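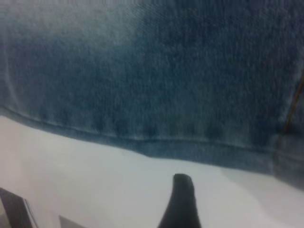

Can a robot do the laundry yet? Kelia opens its folding bench to visitors

January 2019 - Kelia, the workshop that looks at which everyday chores machines can take on, is inviting shopkeepers, laundry owners and anyone with a pile of clothes at home to come and see how far robot folding has got. The open sessions start in February and are free to attend.

The short answer to the question in our heading is "partly", and we think the details behind that word are fascinating. Lifting a box from one shelf to another is a job machines have done well for years. Clothes are a different matter. A pair of jeans never lands the same way twice, and the thing you need to get hold of may be underneath, twisted, or hidden inside another fold. People sort this out with their fingertips while thinking about dinner. A machine has to work out where the hem is before it can do anything useful with it.

Jeans have become the favourite test piece at Kelia. The cloth is heavy enough to hold a fold, the seams are thick, and the bright stitching gives a camera something to look for. They also fight back. A hem that has been folded and sewn is stiffer than the leg above it, so it tends to spring or roll when it is picked up, and a gripper that comes in a little too high will pinch one layer and leave the other behind.

"I came to this from shop work, and I have folded more jeans than I care to remember," said Mihret Berhe, who leads the bench work at Kelia. "The first time I watched the gripper slide in towards a hem and stop just short of it, I was leaning forward in my chair like it was a penalty shoot-out! You start to see how much you do yourself without thinking. My hands know which layer they're holding. Getting a machine to know that is lovely, slow, maddening work and I wouldn't swap it."

What works and what doesn't

Kelia's trial so far has covered 200 folding attempts on 16 garments, including plain trousers, children's wear and jeans with patches and embroidery. Towels and tea cloths were used for setting up and are not part of the figures.

Garments laid out flat at the start gave by far the best results. The machine finds an edge, lifts it, carries it across and sets it down, and the fold is often neat enough for a shop table. Start with the same garment dropped in a heap and things go downhill quickly. The legs cross, a pocket opening gets taken for a hem, or the whole bundle is dragged along when only a corner was wanted.

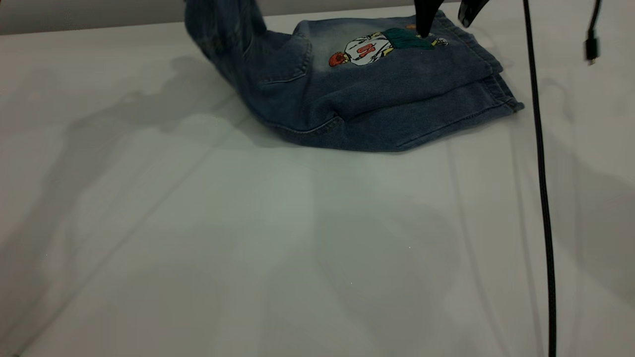
Decoration is a subject of its own. Embroidery makes the denim under it stiffer, so a fold that should fall across it may sit up instead or slip to one side. Bold colours can also draw attention away from the plainer edges that matter more for the job. Ayana Habte, who prepares the garments, argued early on for putting decorated clothes into the trial, and the team is glad she did.

"Real wardrobes are full of patches, badges and odd buttons," she said. "If we only tested on plain cloth we would get nicer numbers and learn very little. I keep bringing in awkward things and the others keep groaning, but they do use them."

Speed is the other honest gap. A practised shop assistant is still well ahead, and Kelia makes no claim that this is about to change. The present aim is a fold that comes out the same each time, with the pace to be looked at afterwards.

Help from the trade

Two firms are taking part in the next stage. Citeo, which runs a small chain of launderettes, will lend sorting tables and mixed loads for the trial. Derese, a clothing repair shop, will supply mended and altered jeans, with all the uneven hems and double seams that come with them.

Mesfin Woldemariam of Derese said: "We see trousers that have been taken up twice and let down once. If a machine can cope with those I will be properly impressed. I've told them I'll bring the worst ones first."

Jarmo Kiiskinen of Citeo added: "Our staff would happily hand over the folding and keep the parts of the job where they talk to people. We are not there yet, and I'd like our customers to see for themselves how it stands."

About the open sessions

There will be six sessions during February, each with a live folding bench and time for questions. Visitors are welcome to bring a clean garment of their own to try. Please empty the pockets beforehand and take off pins or brooches. Younger visitors may come with an adult.

A written account of the trial, with the failed folds included, will be handed out at the final session and can be sent by post on request.

To book a place, or to arrange a press visit, please contact Stelios Gkikas at the Kelia office. Interviews with the bench team can be arranged before the sessions begin.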